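**Sultow Reading Room: progress report to the Arkent Fund, December**
Prepared by Shanti Mittal

Thank you for the second instalment, which arrived on time and was spent almost as quickly. This report covers the sorting and cleaning of the donated books, the state of the table corner, and the money. Mirko Grasso has checked the sums and asked me to remove two adjectives.

**Sorting**

When I last wrote, the Kuipers bequest was in banana boxes up the back stairs. The boxes are now empty and the stairs can be used as stairs again. Every book has been opened, shaken and put into one of 3 groups: lend, clean first, or let go. Shaking was worth the trouble. We have recovered a good many bus tickets, a recipe for pickled beetroot and a letter to the gas board that we hope was sent in another copy.

The "let go" group caused most of the argument. I had assumed that out-of-date tax guides would go without a fight. Mirko held out for one of them on grounds of historical interest and has since taken it home, where it can be as interesting as it likes.

**Cleaning**

Covers are wiped one by one with a barely damp sponge, dried with a cloth and left flat before shelving. We only do this for covers with a shiny finish. Cloth bindings get a soft brush and a stern look. Work goes on at the table in short batches, which keeps the piles low and stops anyone putting a mug on top of them.
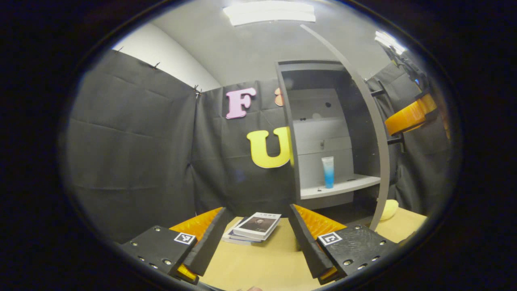 *The sorting table, with a small stack of books and the sponge.*

We tried larger batches in the first month. They leaned, then they fell, and a perfectly sound atlas lost a corner. Small stacks are slower on paper and faster in practice, and I would ask the Fund to bear this in mind when it looks at our original timetable, which was written by me in a cheerful mood.

**The table corner**

Your letter asked whether the corner could be made "more inviting". We have hung dark fabric behind the table, held by clips along the top, and put big cut-out letters on it in cheerful colours. They have already been rearranged more often than the books. I had budgeted for a painted sign. The letters were cheaper and nobody has to agree on the spelling for longer than an afternoon.

The table itself is staying. It wipes down easily and has so far survived glue, squash and a meeting.
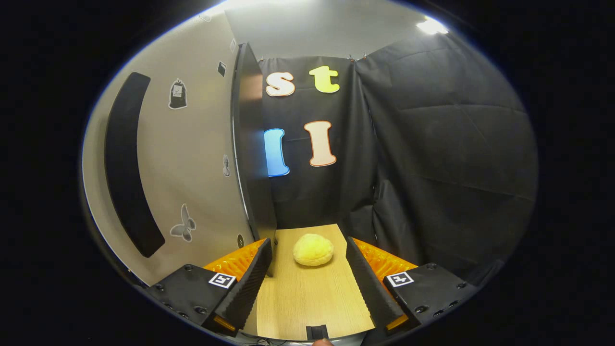 **Will the cleaning be finished before the room opens to borrowers?**
Most of it will be, and whatever is left can be done in the mornings before opening, as the lending shelves are already full enough to start with.

**Money**

The instalment was £700. Of this, £44 went on cloths, sponges, brushes and clips. The rest is set aside for the shelving from Atidska, who have quoted twice and measured once. We have asked them to measure again before we pay for anything.

**Next steps**

- Finish the remaining covers.
- Get a firm delivery date out of Atidska.
- Label the lending shelves, in handwriting other than mine.
- Find a home for the "let go" books that isn't the back stairs.

I expect the shelving to take 4 weeks from order. Mirko expects longer, and has asked for that to be minuted here.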